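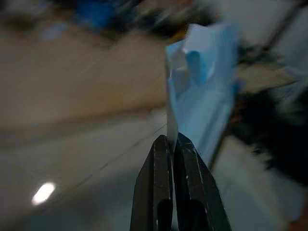 Cedar blocks vs. moths: does it do anything?

Last updated: December

hallfern: Bevero wants 13 bucks for a bag of cedar blocks. The bag says it protects a closet for a year. Protects it how? I can barely smell them after 2 weeks.

pogo_200: Worked for me. Haven't had a hole since.

hallfern: Did you have holes before?

pogo_200: Well, no.

mudroom: So that's a sample of one sweater with no moths. I'd wash everything and bag it.

Skutton: Disagree on bagging. Wool stuffed in plastic gets musty. I fold mine in old cotton sheets and check it every month.

mudroom: Musty only if you put it away damp. I've bagged mine in Waltdale for years and the basement there is no desert.

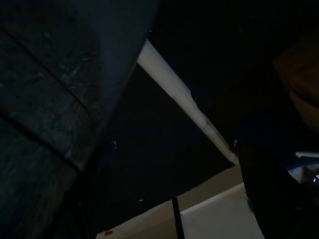

White strip, close up

pogo_200: I still say the cedar helps. Sand the blocks and the smell comes back.

hallfern: The smell coming back isn't what I asked. Has anyone seen a moth avoid the stuff?

Skutton: Nope. Sticky traps at least show you whether you have any. I'd spend the 13 there first.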